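Schools still teach the rise of towns as if it followed directly from the harvest. The record at Mindale suggests a slower course. Its storage pits came first, and the walls were built 20 generations later.
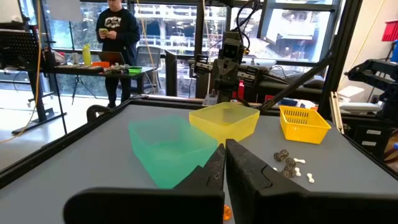
Grain had to be counted and guarded before anyone could live by a trade. Of the 36 pits opened at Cillholm, only six lay inside a house. The rest were shared - a fact that most textbooks leave out. 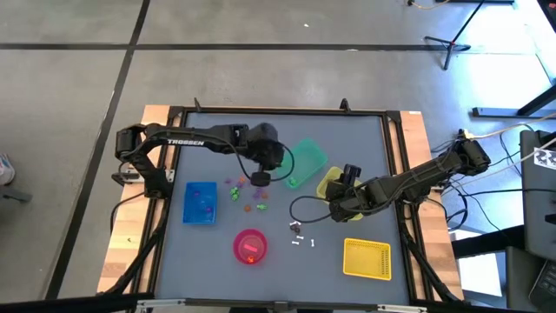 Shared stores required rules, and rules required people to keep them. Early government may owe more to the granary than to the battlefield. Courses on the ancient world should give the subject more than a paragraph, and the Gimis survey, with over 304 pages on storage alone, would be a sound place to begin.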